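Andovell are offering Sollia on a monthly service contract now, so I'm putting my notes from the Holach trial in one place. Long thread. Mostly about bags.

For anyone new to it: Sollia is a two-armed robot torso with multi-fingered hands, sold as a service for parcel induction. It picks a mailer from a crate, puts it on the scan platform, squares it up, waits for the read and passes it to the belt.

Andovell own the hardware. You pay for the month and provide floor, power, network and parcels. They provide an engineer for installation and a remote desk after that.

I have no stake in Andovell. I do process work for the site and was asked whether the contract should go past the trial. I paid for my own sandwiches.

Installation first. The base rolls in on castors and is then bolted or clamped. Ours was clamped. The quote says the station can be moved by the customer, and it can, provided the customer recalibrates afterwards.

Recalibration took nearly 20 minutes each time I did it myself. You touch a pointed tool to the platform corners in the order the screen gives you, then the arm repeats the route slowly and asks you to confirm.

The screen text at that step is poor. "Confirm reference" means "confirm that the tool is touching". I read it as "confirm that you have finished" and had to start again. Reported to Andovell, who said the wording would change in the next release.

The bench, belt and crates were ours already. Masson did the belt interlock. If you don't have a Masson or similar nearby, ask Andovell for a price on that before signing. It isn't in the headline figure and the sales sheet is vague on who does it.

Now the main subject. Cartons are easy and I'm not going to spend posts on them. Every vendor demo I've been sent uses cartons. Our flow is mostly soft plastic mailers with clothes in them.

A soft mailer has no fixed shape. It sags between the fingers, the label creases, and the weight runs to one end when it's lifted. A suction cup loses its seal on the wrinkles. That's the whole case for using hands, and it's a fair one.

Sollia deals with it by fitting a flat scoop to the hand. The scoop goes under the edge of the bag, the fingers close down on top, and the plastic is held between the two.

The scoop is a customer-replaceable part. Two screws, no electrical connection. The leading edge picks up burrs if it's run into a crate rim, and a burr will open a thin mailer. Check it at the start of the shift with a fingertip. A glove won't feel it.

On approach angle: the default is too steep for thin bags. It pushes the near edge into a roll and then tries to pick up the roll. Lowering the angle in the bag profile helped. Lowering it further made the scoop skate over the top.

Profiles are plain text files and you can edit them. I want to give Andovell credit for that. Change one value, save under a new name, run a batch, compare. No visit from an engineer and no licence tier.

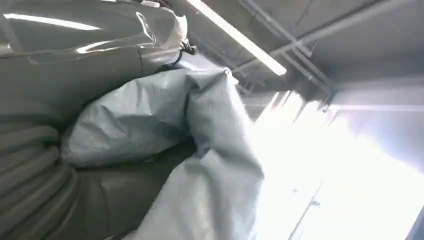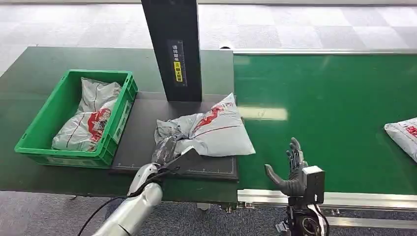 In order: wrist camera, grey sheeting and pale fabric against the ceiling lights; bench view, flat tool at the edge of a mailer on the platform.

The viewer in the service software shows camera streams next to each other with the joint data underneath. You'll want the wrist stream for grip questions and the wide one for everything else.

The wrist stream is hard to read at some arm poses. Get the hand up near something soft and you have folds, glare and a strip light at an angle. Strong daylight on one side washes out a good part of the view. A blind on the window side would be my first purchase.

I asked whether exposure could be fixed by hand. It can, per camera, in the same text files. Fixed exposure was better for us in the mornings and worse by late afternoon, so we went back to automatic. Your building will differ.

Glossy plastic is a separate problem. A bright streak on a dark shiny surface can be taken for an edge by the grasp planner. Ginette Gaillard, who ran the station on the other shift, noticed that the planner preferred the streak to the seam and kept a folder of examples. Worth doing the same.

Cables. There are runs outside the arm housings and they need slack at the wrist. Too little and the hand tugs at full turn. Too much and a loop hangs low enough to meet a crate. We added a soft tie halfway. Andovell's photo guide shows one and the unit arrived without it.

Crate height matters more than the manual suggests. With a deep crate the forearm has to come in over the rim, and the left hand then arrives at a bad angle for the scoop. Shallow crates or a false bottom. We used a false bottom made of board.

A full crate is easier for the robot than a nearly empty one. The last bag lies flat, with its edges against the sides, and there's nothing to get the scoop under. Plan for a person to clear the last bag. Our people did this without being asked, which made the logs look better than they should.

So log interventions properly. There's a button for it on the pendant and it's ignored after the first day unless somebody insists. I insisted. The batch I'm using for the figures below had the button pressed for every touch, however small.

That batch was 464 mailers, mixed sizes, one shift, no cartons. The robot kept pace with the belt at the slow setting. It didn't keep pace at the normal one. I'm leaving the per-hour rate out because our slow setting is a local choice and the number would be quoted back at me.

The interventions fell into a clear pattern. Most were double picks, where two thin bags came up as one. After that, labels face down. Dropped bags were uncommon, and a dropped bag mostly landed back in the crate.

Double picks: the weight check catches them if both items are heavy enough and your data carries an expected weight. Ours carries it for some senders only. If yours doesn't carry it at all, assume the check is off.

Labels face down: Sollia flips the bag by pinching a corner with one hand and sweeping with the other. It's slow and it works on stiff mailers. On a limp one the contents slide and the bag settles back as it was. After a second failed flip it stops and calls.

The call is a tone and an amber light. The tone is too quiet next to a belt. There's a relay output, so we wired in the sounder from an old door alarm. Florian Boyer at Masson did it during another job and charged us for the cable.

Safety. The arms slow down when a person crosses the floor line and stop at the inner one. Both lines are set in software with a paper record you sign. Read the paper record. Ours had the inner line on the wrong side of the bench, and the acceptance sheet had been ticked.

Corrected the same day, to be fair to them. I'd still walk the lines yourself with a tape and somebody at the stop button.

Stop and restart: after a stop the hands stay closed. If there's a bag in them, it stays there until you release from the pendant. Don't pull it out. The fingers will tolerate this, the manual says so, but the scoop takes the load sideways and bends.

Wear. The finger pads pick up dust from the mailers and lose grip slowly enough that you don't see it happen. Wipe at breaks with a damp cloth. Andovell list solvent wipes as an accessory. A damp cloth did the same job for us.

Support. The remote desk answers quickly on weekdays. On Sunday I got an automatic reply and then a human late in the evening. The contract says "extended hours" and doesn't define them. Get the hours written into the schedule.

Data. Camera recordings leave the site by default. There's a setting to keep them local, and local storage fills up fast at full quality. Names and addresses on labels are readable in some of the footage, so your data protection person should see this before the unit is switched on. Ours saw it after.

Staff view, briefly. People found it slow and disliked waiting for it. They liked having crates kept at bench height. Ginette's written comment was that it should be placed at the end of the line with the awkward stuff kept away from it, and I agree with the placement.

Cost. The monthly fee is close to what we'd been told. The extras were the interlock, the spare scoops, the storage and my time. My time was the largest and doesn't appear in anybody's spreadsheet, including mine.

Would I extend? Yes for one station, at the slow belt, bags only, with the double-pick check dependent on better weight data from senders. No for the second station that Andovell have priced. I've put both in the report.

Things I haven't tested: paper mailers, tubes, anything wet, the night profile, and running with the right hand carrying the scoop. Andovell say the last is supported. The files have an entry for it.

I'll post the bag profile once I've taken the site details out. If you're running Sollia with a different scoop, I'd like to know what edge thickness you settled on. Ours is the standard part and I suspect it's too thick for the thinnest mailers.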